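Search this site
Go

Kelldale, May, 7.40 am

Eggs again. Yoon-hee Ji left a box of them from Panagiotou yesterday, so the fridge needed rearranging before breakfast. The Konis shelf takes 462 mm across the front – the tray fits lengthways only if the milk moves to the door. Moved the milk.

The blue plastic tray is still the better holder. The cardboard ones go soft at the corners within a month and then sag when lifted from one end. Plastic rinses clean and dries on the rack. Brown eggs from the front of the tray get used first, and new ones go in at the back.
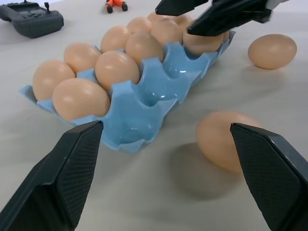 Weighed flour for the afternoon: 200 g plain, 100 g wholemeal, 40 g butter to rub in. The Plakard scale drifts by a gram or two when the worktop is cold, so I zeroed it twice. Two eggs in the dough, one for the glaze. Last time the glaze went on too thick and caught at the edges. Will thin it with a spoonful of milk and drop the oven a little for the final ten minutes.

Fridge thermometer reads 4 – acceptable. Door seal wants wiping. Ask Yoon-hee whether she needs her box back.

Contact | © Kelldale kitchen diary | Back to top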